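Report of a Visit to the Majali Household Automation Workshop, Keltanside

Prepared by Ruba Abou Jaoude for the members of the Trimton Home Services Association

The Association accepted an invitation to the spring open day of the Majali workshop in Keltanside on 19th April. The purpose of the visit was to form a view on whether machines are ready to take over any of the routine chores our members perform in private homes and small shops. The table work shown to guests was of the simplest kind: putting things on a tray, taking them off, and moving the tray itself.

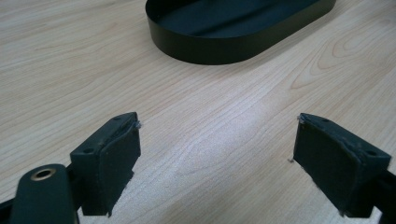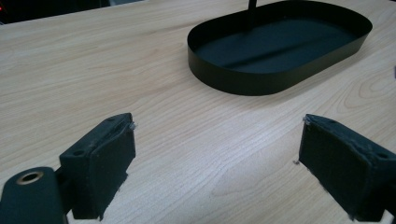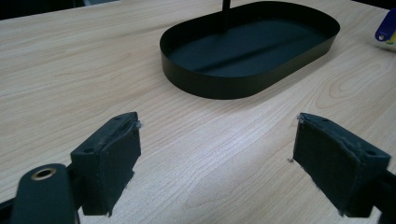

Gripper fingers and black oval tray on the wood-grain tabletop, Keltanside open day.

Visitors were received in the front hall and divided into 2 groups. Our group began with the tabletop area and then moved to the laundry and shelving rooms. Staff answered questions freely, and guests were allowed to stay at each station for as long as they wished.

The workshop collects its examples by hand. A staff member holds a gripper with two padded fingers, performs the chore, and the movements are recorded. The recordings are then used to train an arm, which attempts the same chore alone. We were told that the tray program had 1326 usable recordings at the time of our visit, and that the goal for June is 3000. Poor recordings are discarded at the end of each day.

Several members of our group tried the hand-held gripper. It was lighter than expected. Most of us could pick up a cup or a sponge after a few attempts, but a low tray with a thin rim was a different matter. The fingers must meet the rim squarely, and a person used to feeling an edge with the fingertips has to learn to judge it by eye.

The trained arm, known in the workshop as Ultura, was shown in a separate room. It cleared cups from a counter and placed them in a rack without help. It was slow. A teaspoon lying flat against the counter defeated it three times, and the operator then moved the spoon by hand so that the demonstration could continue. Folding was weaker still. Hand towels were folded acceptably, but a fitted sheet was not attempted, and the staff did not claim that it could be done.

The shelving demonstration was the strongest of the day. Boxes of one size were taken from a cart and lined up with their fronts facing out. When a guest asked for mixed goods, the pace dropped and one carton was left on its side. A member who manages a corner grocery remarked that her stockroom never contains boxes of only one size.

On cost, the workshop would not quote a purchase price. It did state that it has spent over 510 hours this year on repairs and adjustments, much of it on finger pads and cables. Members considering such equipment should ask who would carry out this work and how quickly.

It is the view of this report that no machine seen at Keltanside could be left alone in a client's home at present. Clearing a counter of ordinary cups, or facing a shelf of identical boxes, may be practical within a few years in places where the layout does not change. General tidying remains well out of reach — the order of the work, the fragile items and the client's own habits were not part of any demonstration.

The Association recommends that no changes be made to staffing or training plans on the basis of this visit. A request has been sent to Majali for a second visit after the June recordings are complete. Members who wish to attend should give their names to the Trimton office, stating whether they are able to travel on a weekday.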